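Teleoperation cell check, Bimar line, before hand-guided teaching
Checked by: Leonilde Matos
Date: Mar 24, 2019

1. E-stop at operator station: OK. Button sticks a little, replace by August.
2. Enabling switch on pendant: OK.
3. Speed limit in teach mode, 90 mm/s: OK.
4. Leader-to-follower lag: OK, no jumps over 600 cycles.
5. Floor tape: worn on the Sasesis side. Redo.
6. Start pose in simulator loaded before the live run: OK.

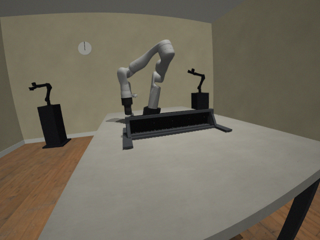 Comment on 6: The start pose needs more height for new operators. With the gripper pointing straight down this close to the long black trough, a small slip of the hand controller can put it into the rim. Raise the pose, save it as 239, and repeat items 3 and 4.

7. Demo log saved and named: not done.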